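Household chore robots

From the hobby robotics wiki. Main author of this page: Zubaida Jadoon. Corrections welcome on the talk page.

A household chore robot is a machine meant to do the ordinary work of a home: folding, wiping, putting away, zipping up, carrying things from the room where they were left to the room where they belong. The short answer to whether such machines can do that work yet is "some of it, slowly, if you set the table for them." The long answer is the rest of this page, and I've tried to keep my own grumbling to a minimum (I didn't entirely manage it).

What counts as a chore

I leave out robot vacuums and lawn mowers. They do useful work and I own one of each, but they mostly drive around, and driving around is the part we've had a handle on for years. The chores I mean here need something like hands. You pick a thing up, you hold it while you do something else to it, and you put it down somewhere sensible.

On the shop floor the same line gets drawn a little differently. A machine that puts the same bolt in the same hole all day is automation, sure, but it isn't doing chores. Clearing a bench at closing time is a chore, and so is packing a return that came back in the wrong bag.

Why soft things are hard

Hard objects keep their shape. If a robot knows where one side of a mug is, it has a pretty good idea where the other side is too. Fabric doesn't play along. Push on one corner and the whole thing slides, or bunches, or folds over the part you wanted. Zippers are worse again, as you need to hold the cloth still with one hand and pull with the other, and the pull itself is tiny and likes to flop over flat.

Two arms help a lot with this. One can pin the object while the other does the fiddly bit, same as you and I would do it. But now there are two arms that have to stay out of each other's way in a small space, and plenty of early setups spent most of their time being polite to each other and getting nothing done! 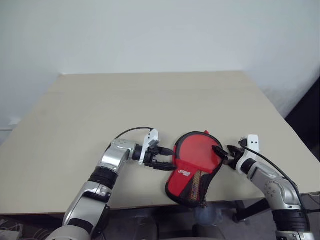

Two-armed setup with a zippered table tennis paddle cover. One finger of the right gripper is pressed against the cover.

Sports gear is a favorite of mine for testing, by the way. A paddle cover is partly stiff and partly floppy, it has a round end and a narrow end, and everyone agrees on what "put away" means. You can ask for it to be opened, closed, turned around or simply moved over, and each of those is its own little headache.

Some projects

Cloromcombe is the one most people on this wiki have tried. It's a shared set of chore tasks, 206 of them at last look, going from "put the spoon in the drawer" up to things I wouldn't want to do myself, like matching socks. It is graded pass or fail, and I like that. Half-folded is a fail.

Prarulis takes the other road and sticks to bags, cases and pouches. The group collected 2,000 practice runs with a person steering the arms, then trained the machine on those. Their own write-up gives a success rate of 83 percent on opening a case placed in the usual spot. Move the case to a spot it hasn't seen and the number drops - they say so plainly, and more groups should.

Lightfoot is a rolling base with one arm. It's good at fetching and bad at anything with a zipper, for the reasons above.

Bileck is a small-shop project for tidying workbenches. I visited in January and watched it sort hand tools for most of an afternoon. It was slow, but it kept going, and it put a screwdriver back in the right slot after I had moved the rack a bit to be mean. A work glove on the same bench stumped it completely. It picked the glove up by one fingertip, held it there, and let go again.

Speed

People always ask me about speed first. A person closes a small case in 3 seconds without looking. The arms I've used myself take long enough that I can go and make tea. I don't mind this as much as I used to. A dishwasher is slow too, and nobody stands there timing it. What I do mind is having to stay in the room in case something goes wrong, since then I might as well have done the job.

Open questions

There's no agreed way to score a chore that was done but done badly. There's also very little written on what happens after the hundredth try, when grippers wear down and cables start to rub. If you have long-run notes, even messy ones, please add them.

See also: Gripper types; Teaching by steering; Laundry folding; Bench tidying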